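Teaching the arm to handle a power cord

Cords are floppy, so I always demonstrate this one by remote control and keep the first tries really slow. Put the appliance on the left of the table with its cord bundled beside it, plug pointing right, and bring the gripper in from the top.
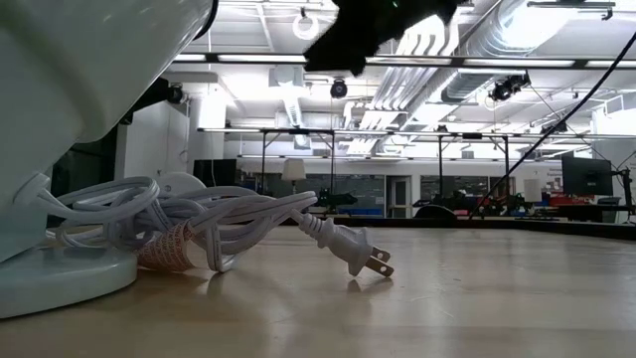
Cord still tied, plug facing right.

Now start recording and close on the plug body — never the prongs! Lift a little, wait a second, then set it back down. I do 19 of these before I move the bundle at all, then turn it slightly and do 3 more. If you fumble one, bin it and go again.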